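Werktisch mit Lattenrost von Hikport: Viel Luft, wenig Ablage

Wer gebrauchte Rechner zerlegt, braucht vor allem eine Fläche, die etwas aushält. Das behaupten die Hersteller von Werktischen auch immer, und meistens kommt dann eine beschichtete Spanplatte, die nach dem ersten Sommer Blasen wirft. Der Lattentisch von Hikport macht es anders: helles Metall, Streben mit Spalten dazwischen, keine geschlossene Platte. Kostet 460 Euro, Versand extra. Ich war skeptisch und bin es zum Teil geblieben.

Bestellt habe ich ihn im August, nachdem Roel Kuipers im Forum so davon geschwärmt hatte. Roel restauriert allerdings Radios und arbeitet im Sitzen. Bei mir liegen ausgemusterte Bürorechner auf dem Tisch, überwiegend Dell-Tower, Seitenwand ab, Innenleben nach oben. Das sind schwere Blechkisten, und man drückt ordentlich drauf, wenn ein Kühler festsitzt.

Der Aufbau dauerte 45 Minuten. Die Anleitung hat vier Bilder und verwechselt in einem davon die linke mit der rechten Strebe. Zwei Bohrungen musste ich nachfeilen. Für den Preis finde ich das dreist, auf meine Mail dazu kam eine Standardantwort.

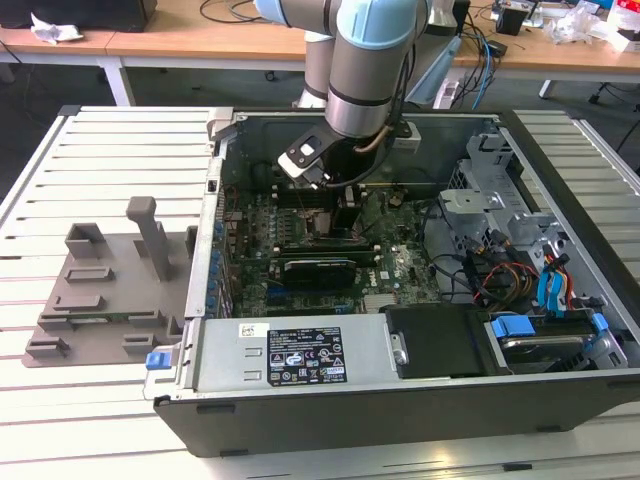

Ein Tower, der auf der Seite liegt, steht auf den Latten erstaunlich ruhig. Das hatte ich bezweifelt. Solange das Gehäuse über mehrere Streben reicht, kippelt nichts, und beim Griff an den Prozessorsockel oder an die Speicherbänke gibt der Tisch nicht nach. Auch der Staub, der aus so einem alten Netzteil rieselt, fällt größtenteils durch und bleibt nicht in der Arbeitsfläche hängen. Ich stelle einen flachen Karton darunter und leere ihn freitags.

Leider fällt eben auch alles andere durch. Gehäuseschrauben, Abstandsbolzen, die kleinen Klammern von den Laufwerksschienen. Hikport verkauft dafür eine Einlegematte, die ich mir geschenkt habe. Eine Magnetschale von Jetomix tut es auch, man muss sich nur angewöhnen, sie wirklich zu benutzen. Mir ist in der ersten Woche trotzdem ein Schraubendreherbit verschwunden, das ich bis heute nicht wiedergefunden habe.

Dann die Sache mit dem Metall. Im Prospekt steht etwas von "elektronikfreundlicher Oberfläche". Was das heißen soll, wird nirgends erklärt. Ein Erdungsanschluss fehlt an meinem Exemplar, ich habe mir selbst einen gesetzt. Ausgebaute Platinen lege ich grundsätzlich nicht direkt auf die Streben, und eingeschaltet wird darauf bei mir schon gar nichts, was offen herumliegt. Wer Mainboards außerhalb des Gehäuses testen will, braucht eine isolierende Unterlage, und damit ist der Vorteil der offenen Fläche wieder dahin.

Die Höhe steht bei mir auf 942 Millimetern, das passt im Stehen gut. Verstellen lässt sie sich nur mit dem Schraubenschlüssel und am besten zu zweit. "Stufenlos und komfortabel" nennt das der Hersteller.

Würde ich ihn wieder kaufen? Für fast 300 Euro ja, zum vollen Preis eher nicht. Wer nur gelegentlich einen Rechner aufmacht, ist mit einem stabilen Küchentisch und einer alten Decke gut bedient.

Nachtrag: Debora Colombo fragt, ob die Latten mit der Zeit klappern. Bisher nicht. Die Schrauben habe ich aber schon einmal nachgezogen.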